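Ralard Bench Gripper - Operator's Guide
Section 3: Good Practice at the Table

Before you start
This section covers daily checks, clearing the table, working near the arm, and stopping. It applies to every Ralard gripper on a bench mount. If your site has its own rules and they are stricter than these, follow your site's rules. If they are looser, follow these, and have a quiet word with whoever wrote the others.

You will need the bench key, a lint-free cloth, the fingertip gauge that came in the lid of the case, and the log sheet. The gauge is the small flat thing that looks like packing material. Please check the trash before ordering a new one. The spare is part number 583, and the parts desk knows it by heart.

3.1 Who may run the arm
One person runs the arm at a time. That person holds the bench key, and the key stays in a pocket or on a lanyard until the session is over. Leaving it in the lock "just for a second" counts as giving it to the building.

Trainees may run the arm with a trained operator at the bench. At the bench means within reach of the stop button. Across the room with a sandwich does not qualify.

3.2 Checking the gripper
Do this at the start of each session and again after any bump, however gentle everyone says it was.

1. Turn the key to HOLD. Wait for the amber light to stop blinking.

2. Wipe both fingers with the dry cloth, from the wide part toward the tips. Do not use solvent. It takes off the finish, and then it takes off the operator's good mood when the refit bill comes in.

3. Select CLOSE EMPTY from the panel. The fingers will come together at slow speed with no load. Keep your hands behind the yellow line while they do.

4. Look at the wrist view on the panel and compare the tips. They should come together at the points, with a narrow gap running down between the fingers behind them. Look also along the face of each finger, where the tapered jaw joins the wider body. A seam there is normal. Movement at the seam when the fingers open and close again is a fault.

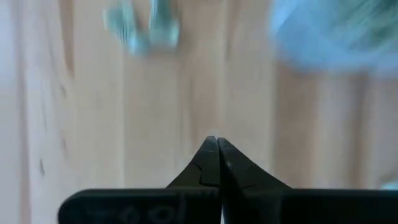 5. Open the fingers and set the gauge between them. Close on the gauge. It should hold with no wobble. If it slips, run the zero routine once and try again. Once. Running it five times in a row only teaches you the menu.

6. Write the result on the log sheet, with your initials. "Fine" is a result. A smiley face is not.

Note: The wrist view focuses at the fingertips. Things farther off look soft, and they smear when the arm is moving. Do not use the wrist view to decide whether the table is clear. Stand up and look at the table.

Note: Markings molded into the fingers are hard to read on the panel, dark on dark being what it is. If you need one for an order, read it off the finger itself, with the key at OFF and a flashlight.

3.3 Setting out the table
7. Put out only the items named on the task card. Phones, mugs and other people's screwdrivers go on the shelf.

8. Leave a clear stretch of table between the items and the place where the gripper comes to rest. The arm needs room to come up to an item squarely, and you need room to see it going wrong.

9. Keep items inside the taped work area. If one sits on the tape, move it in or take it away. The tape does not have an opinion, so you must.

10. Walk once around the bench before the first run. You are looking for cables on the floor, coats on chairs, and colleagues.

Caution: Never reach across the table to straighten an item while the key is at RUN. The arm has no idea that you are being helpful. Turn to HOLD, wait for the amber light, straighten the item, step back, and then carry on.

3.4 Running
11. Say "moving" out loud before you turn the key to RUN. This feels silly for the first week. Aurelio Lozano, who wrote the first version of this section, asked for it after he found himself alone in a room that had someone else in it.

12. Run the first pass of any new task at 33 percent speed. The panel will offer you full speed in large friendly letters. Decline.

13. Travel with the fingers closed when the gripper is empty, unless the task card says otherwise. Open fingers catch on bags, string and sleeves.

14. If the gripper touches the table, stop and go back to step 1. A light brush counts. Wood forgives a good deal, which is how small mistakes get to be habits.

15. After 160 cycles, pause and wipe the tips again. The panel counts for you and will nag. You can silence the nag, but it goes in the log under your initials.

3.5 Stopping
There are two ways to stop, and they are not the same.

The HOLD position pauses the arm where it is and keeps the grip. Use it for anything you meant to do.

The red button cuts power to the arm. The grip will relax, so whatever is in it may drop. Use the button any time a person is at risk or you do not understand what you are seeing. You will not be asked to justify it. You will be asked to fill in a form, and the form is short.

Caution: Do not restart after a red-button stop until the cause is written down and a second trained operator has read it. "It just did that" is not a cause.

3.6 Ending the session
16. Bring the arm to rest, close the fingers, and turn the key to OFF.

17. Clear the items and return them to their bin. Count nothing, sort nothing, just get them off the table. Sorting has its own card.

18. Sign the log, hang up the key, and switch off the panel.

Changes to this section
Revised July 2022. Steps 4 and 5 swapped at the request of Encarnación Vallejo, who was tired of finding gauges on the floor. The note on reading markings is new. The old step about whistling has been removed.

Questions about the rules go to Mareike Kohlhase at the Ralard training desk. Questions about lost gauges go to the parts desk. Have 583 ready.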